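Clendska Wage Claims Corpus

README and data card, version 4
Last revised 18 April 2026

Summary

The Clendska Wage Claims Corpus holds 178 anonymized case summaries of unpaid wage claims made by migrant workers after they returned home. Each summary was written from an intake interview and, where the worker had them, from pay slips, contracts and letters. The corpus is meant for people who study labor migration, for legal aid offices that want to compare claim types, and for anyone building tools that sort or search claim texts.

The corpus doesn't contain interview recordings, scans of papers or anything that names a worker or an employer.

What is in the package

cases.csv: one row per case, with the coded fields listed below
summaries/: one plain text file per case, named by case number
codebook.txt: every code, with its definition and a sample sentence
changes.txt: what changed between versions
LICENSE.txt: terms of use

All files are UTF-8. The CSV uses commas, with double quotes around any field that contains one. Some spreadsheet programs drop the leading zeros from case numbers when they open the file. Import the case_id column as text.

Fields

case_id: five digits, assigned at random. The order says nothing about when the interview took place.
sector: construction, domestic work, cleaning, food service, transport, manufacturing, farm work, other.
region_work: the broad region where the work was done. Countries are not given.
claim_type: final wages, overtime, end-of-service pay, illegal deduction, withheld recruitment refund. A case may carry more than one, separated by semicolons.
months_owed: whole months. Part months are rounded up. Blank if the worker could not say.
contract_seen: yes, no, partial. "Partial" means the interviewer saw some pages but could not confirm the pay clause.
filed_abroad: whether the worker had filed a complaint before leaving the country of work.
filed_home: whether a complaint was filed after return.
outcome: open, settled, paid in full, dropped, unknown.
summary_len: number of words in the summary file.

Amounts of money are left out. In version 1 they were given in the currency of payment, and a reviewer pointed out that amount, currency and sector taken together could identify a person in a small worker community. We removed the field and withdrew version 1. If you still have a copy, please delete it.

How the cases were gathered

Interviews were held at the Sqalli help desk and by telephone. Workers came to the desk for advice on their claims, and were asked at the end of the visit whether a summary could be kept for research. Saying no had no effect on the advice they got. Consent was taken in the worker's own language and could be withdrawn for 60 days after the interview. Cases withdrawn in that period were removed before coding.

Summaries were drafted in English by the interviewer and read back to the worker in translation. Corrections were made during the same call or visit. We did not go back later to update the text, so a summary describes the claim as it stood on the day of the interview. The outcome field is the one exception. It was updated in September for every case where the worker had agreed to a follow-up call.

Coding

Each case was coded by 2 readers working separately. Where they disagreed, they met and settled on a code, and the disagreement was noted in codebook.txt under the code concerned. The hardest line to draw was between illegal deduction and final wages. Many workers were told that their last pay had been kept to cover a ticket, a visa fee or a room, and it was not always clear whether the employer had put this in writing. We coded these as illegal deduction only when the worker could say what the deduction was for.

Known problems

Domestic workers are underrepresented. Many could not travel to the desk, and some had no private place to take a call.

The sample is made up of people who asked for help. It says nothing about how common unpaid wages are among returning workers as a whole, and it should not be used to estimate a rate.

The "unknown" outcome covers several situations: no consent to follow-up, a phone number that had changed, and calls that were not answered. We can't separate these.

Summaries differ in length and detail from one interviewer to the next. A model trained on the text may pick up the interviewer's style instead of the claim.

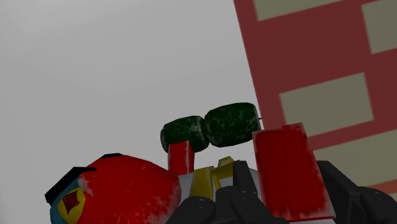
Allon Hernuvex

Suggested uses

The corpus works well for teaching claim intake, for testing search over short legal texts, and for close reading of how workers describe what happened to their pay. It has also been used to check whether a complaint form asks for information that workers are likely to have.

Please don't use it to score or screen individual claims. The outcomes reflect many things outside the text, among them whether the employer was still trading and whether the worker could afford to keep calling.

Terms

Free for research, teaching and nonprofit legal work. Commercial use needs written permission. You may not try to identify any worker, employer or recruiter, and you may not join the corpus with other records for that purpose. If you come across a passage that you think could identify someone, send us the case number and leave the passage itself out of your message.

Citation

Clendska Wage Claims Corpus, version 4. Give the version number, as case counts differ between releases.

Changes in this version

Fixed line breaks in the summary files.
Split "food and cleaning" into two sectors.
Changed the blank months_owed values from 0 to empty.
Added sample sentences to the codebook for end-of-service pay.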